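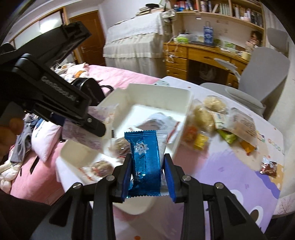 Attachment 1: blue snack packet with snowflake print, open white container beneath.

Ticket opened Sep 29, 2023
Site: Elside staff shop
Raised by: So-ying Pan
Assigned to: Kai-wen Tsao
Status: Awaiting supplier

Fault reported
The Wineck stock system rejects deliveries of snack lines at booking in. The message reads "Unit size not recognised". Manual entry is accepted, but the quantity returns to nil overnight.

Log
K. Tsao – Price file reloaded. No change.
K. Tsao – Fault repeated on till 4 and till 6. Till 9 books in correctly and holds the older price file from January.
C. Peng – File from till 9 copied to till 4. Booking in restored, although prices are out of date. Staff are asked not to sell snack lines from till 4 until further notice.
K. Tsao – Referred to Todar with both files attached. The unit size column is blank in the newer one.

Next action
Todar to issue a corrected file.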